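Triranen、家庭の台所作業を学ばせるための手本データ収集「Skunia」を開始

報道関係各位
02/01/2024
Triranen 広報

Triranenは、双腕ロボットに台所の片づけと配膳を覚えさせるための手本データ収集プロジェクト「Skunia」を開始しました。収集場所は当社Sudano拠点。機材の調整と作業台の設計はOmerovićと共同。収集は10月に試験的に始めており、今回が正式な発表となります。

要点を先に。
対象作業は9種類。作業ごとに300本の手本を記録。操作者は22名。腕は2本、どちらも2本指のグリッパー。

手本というのは、人が遠隔でロボットを動かし、その動きと映像をまるごと残したもの。プログラムで軌道を書くのをやめて、人の動かし方をそのまま学習させる。方式としては珍しくありません。当社が今回力を入れたのは台の上の中身です。

工業部品は置いていません。トースター、りんご、マグカップと木のマグツリー、皿、皿立て、水切りラック。どこの家にもありそうな物を、茶色い大きなマットの上に並べています。皿の色はわざとばらばらにしました。「黄色い皿を取って」「灰色の皿をラックに戻して」といった指示と動きを結びつけるためです。 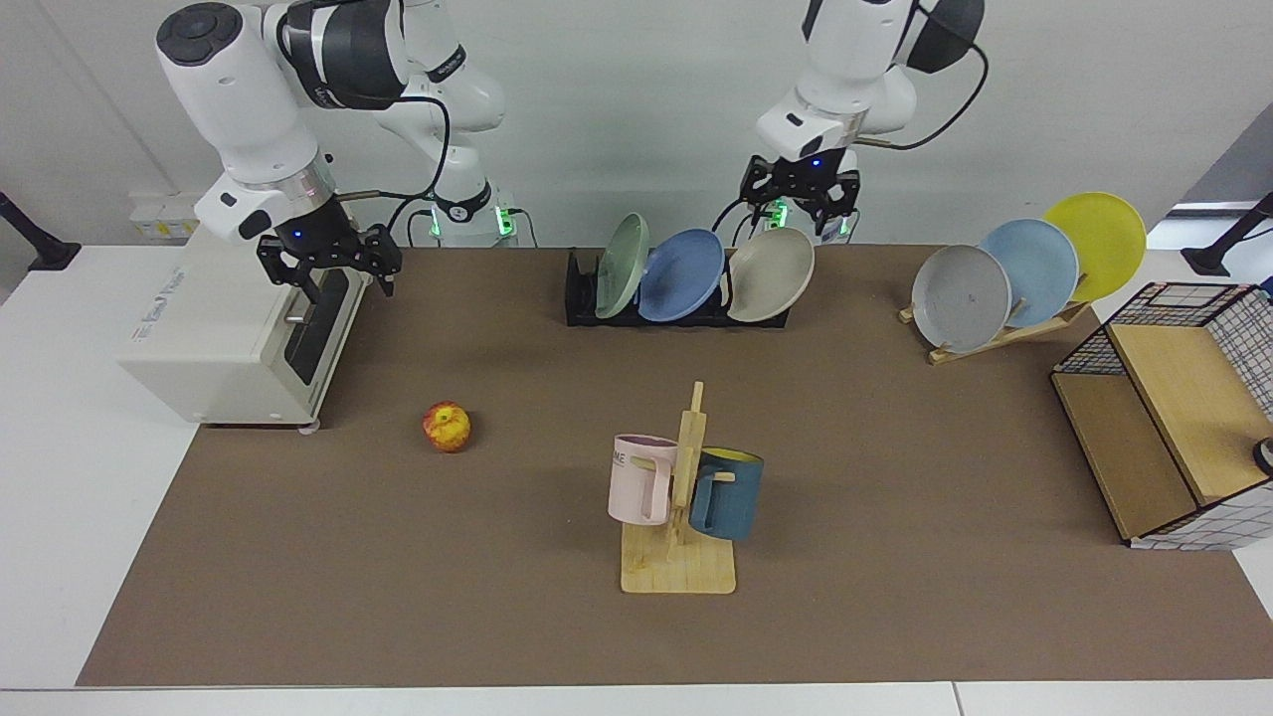
Dušan Kolevによれば、一番時間を食うのは腕を動かしている間よりも、その前の並べ直しだという。毎回同じ場所に物があると、ロボットは物を見ずに場所を覚えてしまう。だから一本録るごとに少しずらす。りんごの向き、マグの持ち手の向き、皿の傾き。「みんな最初は面倒がる。三日目くらいから、ずらし方に個性が出てくる。それも困るので、配置はくじで決めることにした」

くじの件、補足します。配置表は事前に作成。操作者が紙を引き、そのとおりに置く。写真で照合してから録画開始。照合が通らないうちは録画ボタンが押せない仕組みにしました。これで「なんとなく真ん中」に物が集まる偏りが減りました。試験期間中の記録は、りんごの位置が台の中央寄りに固まっていたため、大半を学習から外しています。もったいないという声も社内にありましたが外しました。

対象の作業

詳細は次のとおりです。
・りんごを皿にのせる
・りんごを皿から下ろす
・マグカップをマグツリーに掛ける
・マグカップをマグツリーから外す
・皿を水切りラックに立てる
・皿を皿立てに移す
・トースターの扉を開ける
・トースターの扉を閉める
・棚に物を入れる

最後の「棚に物を入れる」は範囲が広すぎるとの指摘があり、今後分けるかもしれません。現時点では一つの作業として扱います。

やさしいのはりんご。難しいのは皿です。薄い、すべる、立てた皿どうしの間隔が狭い。指を縁に差し入れる角度が少し違うだけで隣の皿を押してしまう。操作者の腕前の差がはっきり出るのも皿で、慣れた人は手首を先に決めてから下ろし、慣れない人は下ろしながら手首を回す。どちらも手本として残しています。きれいな動きだけを集めると、少し崩れた時に立て直せない学習結果になりがちだからです。

失敗も記録対象です。落とした、つかみ損ねた、掛け損ねた。失敗後に人がどう取り返したかまで続けて録り、区間ごとに印をつけて保存。ただし失敗のまま終わった記録は、300本の数には入れません。別枠。この点は10月の説明会資料の記載が誤っており、おわびして訂正いたします。

記録の中身

一本の手本に入るもの。
両腕の関節角度。グリッパーの開き具合。固定カメラの映像。作業の指示文。操作者の番号（氏名は含みません）。配置表の番号。

指示文は一つの作業に対し複数の言い回しを用意しました。「りんごをお皿に置いて」「お皿の上にりんご、お願い」など。丁寧すぎる文だけだと実際の家庭での話し方から離れるので、ぶっきらぼうな言い方も入れています。文面は操作者自身に書いてもらいました。

映像と関節角度の時刻合わせはOmerovićが担当。試験期間の初めごろ、映像がわずかに遅れて記録される不具合がありました。見た目では気づきにくく、りんごをつかむ瞬間のグリッパーの値と映像を並べて、ようやく見つかったものです。原因は記録用の計算機の設定。修正済み。該当する記録はすべて録り直しをを行いました。

つかむ瞬間と放す瞬間には、後から人の手で印をつけています。自動判定も試しましたが、指が閉じていても物がない場合を「つかんだ」と判定することがあり、当面は目視。りんごを皿の上まで運んで、まだ放していない区間。この短い区間の扱いが意外ともめました。「運ぶ」に入れるのか「置く」に入れるのか。結論は「置く」。皿の真上に来たところで切り替え、と決めました。

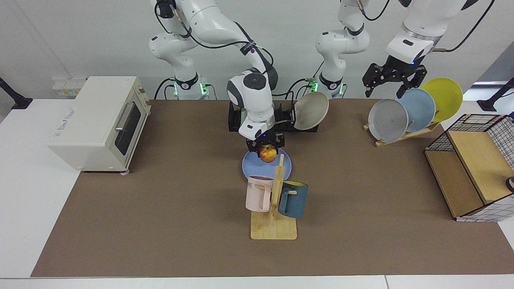 操作者について

22名の内訳は社内と社外の混成です。ロボット操作の経験は問いませんでした。事前講習を受けたうえで、りんごの作業から開始。皿の作業に進むのは講習担当の確認後。

連続して操作する時間には上限を設けています。疲れると動きが速くなる人と遅くなる人がいて、どちらの場合も質が落ちる。休憩は短くても必ず。記録を早く済ませた人に多く払う方式はとっていません。時間払いです。本数で払うと配置替えが雑になる、というのが試験期間に得た教訓でした。

右腕と左腕の使い分けについては、指示を出していません。近い方の腕を使う人が多い一方、どんな作業も右から入る人もいます。使わない腕は待機姿勢に戻すよう講習では伝えていますが、次の動きに備えて先に寄せておく操作者もおり、これも手本の一部として残す方針です。両腕をどう待たせるかは、片腕の記録からは学べません。

検品

全件、録画の翌営業日までに確認。見る項目は決めてあります。指示文と動きが一致しているか。配置表どおりか。最後に物が安定しているか。手が映り込んでいないか。

不一致で最も多かったのは色の取り違えです。水色と青、灰色と薄緑。操作者の間でも呼び方が割れるため、色名の一覧を作って台の脇に貼りました。それでも割れる皿が一枚あり、その皿については両方の呼び方を正解としています。

今後の予定

9種類すべてで300本がそろった時点で、学習と評価に入ります。評価は、記録に使っていない皿とマグカップで行う予定。成功率などの数字は評価が終わるまで出しません。途中経過のお問い合わせを多数いただいていますが、同じお答えになります。

記録の一部は研究目的での提供を検討中。条件と時期は未定で、決まり次第あらためてお知らせします。商用利用についてのご相談は個別に承ります。

Sudano拠点での取材は受け付けています。ただし記録中は入室をご遠慮いただく場合があります。照明の明るさも記録条件に含まれるため、フラッシュ撮影は不可。動画撮影は事前にご相談ください。

Dušan Kolevのコメント
「派手なことはしていません。りんごを置いて、ずらして、また置く。その繰り返しです。台所の仕事を覚えさせるなら、台所の物で地道にやるしかない。皿の作業がそろうまで、もう少し待ってください」

会社について
Triranenは、家庭および小規模店舗むけの双腕ロボットの制御ソフトウェアを開発しています。Sudano拠点では学習用データの収集と検品を行っていま。

コメント（4件）

misosoup_k
失敗からの立て直しを残しているのがいいですね。うちの研究室では成功だけで学習させて、物が少し傾いただけで止まるようになってしまいました。別枠のほうも公開の対象になりますか？

とおりすがり
時間払いに賛成。以前よそで似た仕事をしたとき本数払いで、みんな配置を変えたふりをしてました。

hanare
マグを掛けるのと外すのを別の作業にしている理由が知りたいです。逆再生ではだめなんでしょうか。

misosoup_k
＞hanareさん　掛けるときは持ち手の穴を狙って入れないといけないけど、外すときは最初から入っているので、力のかけ方も見る場所も違うんだと思います。逆再生だと物が落ちるような動きもおかしくなりますし。

お問い合わせ：Triranen 広報（Sudano拠点）｜© Triranen 無断転載を禁じます｜ページの先頭へ戻る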